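Flatska Publishes Practice Guide for Robot Arms in Home Kitchens

NEVES – May 15, 2019 – Flatska today released a practice guide for people who set up and run robot arms in household kitchens. The guide is free to download and covers mounting, cabling, clear space, stovetops and daily checks. It was written with Vuvoveo, a robot integration firm, and Cusent, which trains operators.

Most written rules for robot arms were drawn up with factory floors in mind. A home kitchen has narrow walkways, stone counters, hot surfaces and people who come and go. The guide takes the general duties set out in existing safety rules and puts them in terms a small team can follow in a house or apartment.

A draft went out for comment in April. Flatska received 319 comments from 23 organizations, and the section on stovetops was rewritten as a result. Several readers had asked for a plain rule on who may turn on a burner while an arm is powered. The final text allows one named operator to do so, and only after the arm has been stopped.

The guide has seven sections. Among its main points:

Clamps that hold a mounting plate are checked by hand before each session.

Cables are strapped to the arm or its bracket and kept away from burners.

The operator writes down every item within reach of the arm before work starts, including jars, bottles, lids and towels.

Grip force is set for the object being held and set again when the object changes.

A stop button stays within the operator's reach at all times.
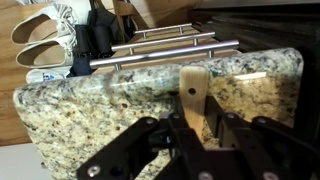 A wooden block held between the gripper fingers, with a granite slab behind it.

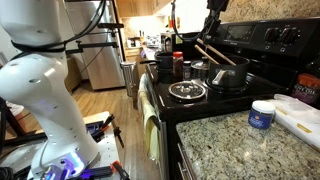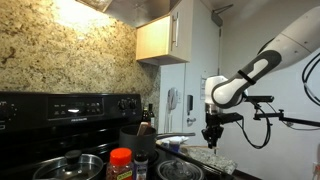 Robot arms at an electric range and a granite countertop.

The guide is voluntary and does not replace local law or the instructions supplied by the maker of the arm. Teams that want to state that they follow it must keep a session log for four months and make it available to the owner of the home on request.

Cusent will offer a one-day operator course based on the guide. Vuvoveo will use the daily checklist on its own kitchen installations and report problems with the wording to Flatska – the first set of corrections will be posted with the guide on the Flatska website. Printed copies can be ordered from the Flatska office in Neves.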